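Search this site
Search
Go

Work diary: the oven door rules

September 14, 2025

Print this entry | E-mail this entry

Spent most of the day on the household task rules for Tarnico. The draft Fabian Danzer handed over in May was 10 pages long and most of it concerned things we have never done, such as stairs. What we do is open ovens, refrigerators and drawers in a simulated kitchen and try to write down what counts as doing it properly. I cut the stairs section and nobody on the call objected.

The call was Fabian, Mayu Kudo, Bereket Gebru and me. Diane Gauthier sent notes ahead because she was traveling. Her main point was that a rule has to be something a reviewer can check from the recording and the logs. "Handle with care" is no good. "No contact with the door glass at any time during the run" is fine. I went through the draft with that in mind and marked every line that used the words careful, gentle, reasonable or appropriate. There were a lot of them. Most of the day's work came out of those marks.

We did the approach rules first. The old text said the gripper should approach the handle "from a suitable direction." Bereket wanted a fixed angle. Mayu was against it, as the kitchens in the Erorden set are all laid out differently and a fixed angle would fail half of them for no good reason. We settled on this wording: the fingers are open before they come within reach of the handle, they close on the bar and on nothing else, and the path in does not cross any knob or switch. I think the last part is the one that matters. A real kitchen has controls a few inches from the handle, and an arm that brushes a dial on the way to the door has changed the state of an appliance without being asked to.

I pulled up the hand view to check that the wording made sense from there. The oven in this kitchen has its dial on the panel over the handle, and there are more knobs on the black panel beside it, so it is a good kitchen for the rule. The hand view is tilted and it takes me a second to find the handle in it. I put in a line that reviewers must look at a wider view as well before they score an approach. Fabian asked if that would double the review time. Probably it will add to it. I left the line in.
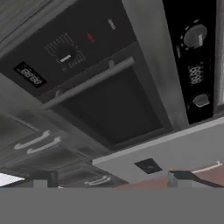 Door rules

After lunch we moved on to what happens once the door is open. I had expected this to be short and it took the rest of the afternoon.

The draft treated an oven door as one kind of thing. A door that folds down is a different problem from one that swings to the side. It sticks out into the room at shin height, and the arm often has to work over the top of it. We wrote separate rules for the two kinds. For the fold-down kind:

1. The door is lowered under control all the way. Letting go partway is a fail, even if the door ends up in the right place.
2. The arm does not rest on the open door or push down on it.
3. Nothing is set down on the inner face of the door.
4. If the task ends with the door open, the run is marked open and the next task starts from that state. No quiet resets.

Rule 4 is mine. We have had runs where the kitchen was reset between tasks and the log said nothing about it, so a reviewer reading the second task had no idea what had changed. Run 1479 was one of those. I spent a whole morning on it in the spring before I found out.

Bereket asked what "rest on" means in a simulation. Fair question. We agreed to use the contact log and to allow a brief touch, with the limit to be set by Mayu once she has looked at real runs. I don't like leaving a number blank in a rule, but a made-up number is worse, and I have seen made-up numbers stay in a document for years.

Then we went over reach. With the door down, the hand has to come in above it to get to the rack, and the forearm hangs over the door while it does.

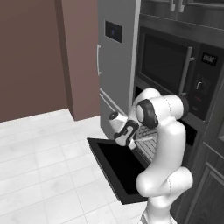 Diane's notes suggested a minimum clearance between the hand and the open door. Fabian worried that a large clearance would make the lower rack positions impossible, and he is right for this arm. We wrote it as a reporting rule for now. The smallest clearance in each run is logged, and no run fails on it. In the next version we can look at the spread and pick a limit.

I also added a line on the neighbors. The refrigerator stands directly beside the oven column here, and its lower handle comes close to where the end of the hand goes. The old draft only mentioned contact with the appliance named in the task. The new one says contact with any other appliance is recorded by name. It is not an automatic fail. A light touch on a refrigerator is not the same as pulling it open, and I would like the two kept apart in the record.

One disagreement I want to note down so I remember it. Mayu thinks we should write all of this for real kitchens and treat the simulation as a rehearsal. Bereket thinks the rules should only claim what we can check, and heat, grease and a stiff hinge are not things we can check. I went with Bereket for the body of the document and put Mayu's list in an annex with the title "Not covered." It has hot surfaces, steam, people in the room, pets, and loose towels on handles. Anyone at Negash who wants to take these rules to a physical arm should read the annex first. I put that sentence on page one in plain type.

To do tomorrow:

Send the clean copy to Diane.
Ask Mayu for the contact figures.
Check whether Drasanon still uses the old scoring sheet. If they do, they need the new one before they score anything else.
Drawers. The draft has 2 lines on drawers and both are wrong.

Stopped at six. Neck sore from the chair again.

Print this entry | E-mail this entry

Reader comments

Tsion Hailu wrote:
Glad to see the reset rule written down. We lost track of run 2352 the same way. Would you consider having the starting state of every door and drawer listed at the top of the log? It would save scrolling.

Bereket Gebru wrote:
For the record, I still want an angle. It could be a range.

Fabian Danzer wrote:
I would keep the stairs section somewhere. Not in this document, but somewhere.

Tsion Hailu wrote:
Also, does rule 3 cover oven mitts? People set them on the open door all the time.

Post a comment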